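Lerport Live Listings

README for the set listings file

Lerport Live Listings is a table of small live music shows in Lerport: bars, two church halls, the bandstand by the water. Each row is one act on one night. Read the caveats before you quote it, because I have seen what people do with files like this.

Where it comes from

Most rows were typed in from posters and the chalkboard at Hadeck. The rest came from the Gitden mailing list, which announces plenty of shows and rarely mentions the ones that get called off.

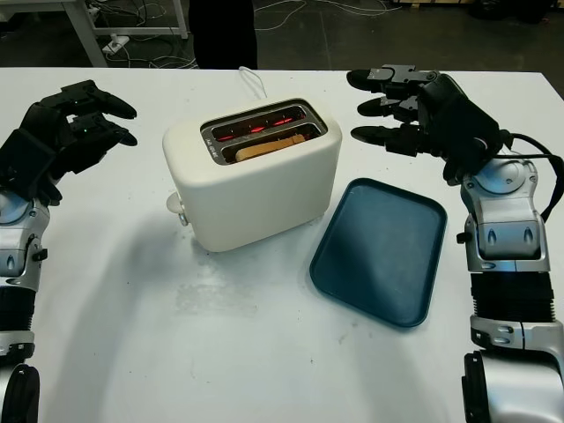 Columns

venue: as printed on the poster
act: as printed, misspellings included
start: advertised time, so add a half hour if it's Rees
genre: the act's own word for itself. "Jazz" covers almost anything with a saxophone – treat it with suspicion.
cover: in dollars, blank if unknown

A blank cover doesn't mean the show was free. Please stop averaging that column.
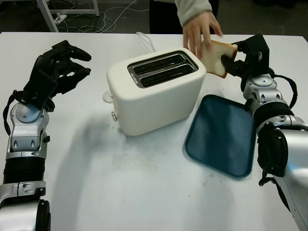 Can I use this to show that live music in Lerport is growing?

I wouldn't. The file gets longer in months when somebody has time to type. January looks dead and probably wasn't.

Known problems

Duo acts with a guest are sometimes listed twice, once under each name. Open mic nights get a single row no matter how many people played.

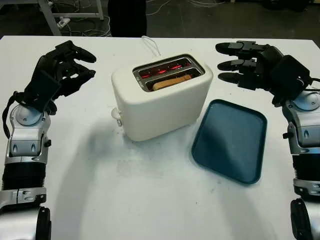

The start times for Rees were copied from an old flyer through the spring, and all of them say 9. I doubt any band there has ever begun at 9.

Corrections

Send the row, the change, and where you got it. "I was there" is fine. "Everyone knows" is not. 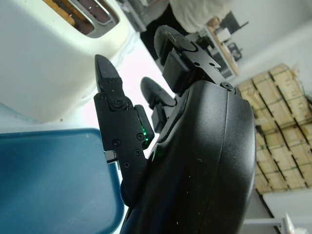 Changes go in at the start of the next month, and the old version stays up beside the new one. Free to reuse with credit to Lerport Live Listings.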